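Household Storage and Small Spaces
Handout 2: Where things live and why they wander
October 25, 2015

Okay, so last time we talked about measuring, and a lot of you came up afterward and said you'd rather throw stuff out first. I get it. I like throwing stuff out too! But if you toss things before you know what you use, you end up buying half of them again in June (ask me how I know I own two citrus zesters).

What I want you to get from this handout is one idea: reach. Every shelf, drawer and hook in your home costs you something to get to. Bending costs. Stretching costs. Opening a door, then moving a box, then taking off a lid – that's three costs before you've even touched the thing.

Reach zones

I split a room by height and I use the same names all term, so please write them down.

Easy zone: between your hip and your eyes. You can see it and grab it with one hand.
Stretch zone: over your eyes, up to wherever your fingertips get to with your feet flat on the floor.
Stoop zone: under your hip, all the way down.
Ladder zone: anything you need to climb for.

Your zones are not my zones. I'm short, so most people's easy zone is my stretch zone, and if you share a home with somebody tall you've probably had this fight already. Measure for the shortest person who uses the shelf every day.

The Drirnness apartment

This is the one I showed on the board. The whole place was 60 square meters, two people, and the hall closet held everything from the vacuum to the wedding china. They had spent 3000 on a new closet system from Pundetti the year before and still couldn't find a light bulb. The system was fine! It was nice, even. But the daily stuff was in the ladder zone, and the easy zone was full of board games they played at the holidays.

We swapped the two. That was pretty much the whole job. It took an afternoon and a lot of coffee, and the only thing we bought was a pack of labels.

Look at your own sketch from week one and mark what sits in your easy zone. If you haven't touched it since summer, put a star by it. We'll go over the stars in class.

Open or closed?

People get really heated over this one. Open shelves are quick, and you can see when you're running low. They also get dusty, and they show every mess to your guests. Closed storage hides the mess and slows you down a little. I lean open for daily things and closed for backups, but I've changed my mind on this before and may do it again.

Kitchens: open for mugs and plates, closed for dry goods if you've ever had pantry moths. Halls: open hooks, closed shoes. Bathrooms are where I'd mix the two, even in one cabinet. Keep the open part nearly bare, a few bottles and that's it, and put the rest behind the door.

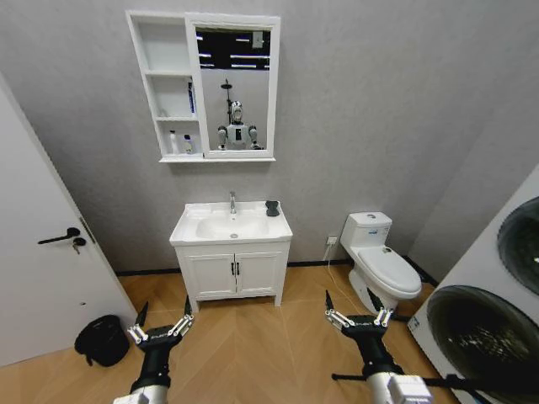
Open shelves on the left and a mirror door on the right, in both of these.

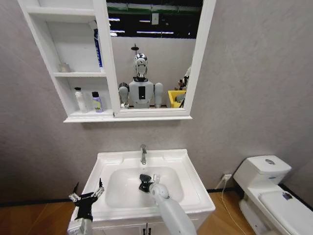 The backup rule

One in use, one spare. That goes for toothpaste, dish soap, olive oil, batteries, whatever. When you open the spare, it goes on the shopping list that same day. If you buy in bulk you can break this rule, but then the bulk stuff needs its own spot, and I want to see that spot on your plan.

For next time

Read the Polat chapter on closets. Skip the part on garages unless you have one.
Bring your sketch with the four zones colored in. Crayon is fine.
Pick one shelf at home, empty it, and put back only what you reach for that week. Leave the rest in a box by the door.
If you're in the Erner group, we're meeting in the small room again, so bring a sweater.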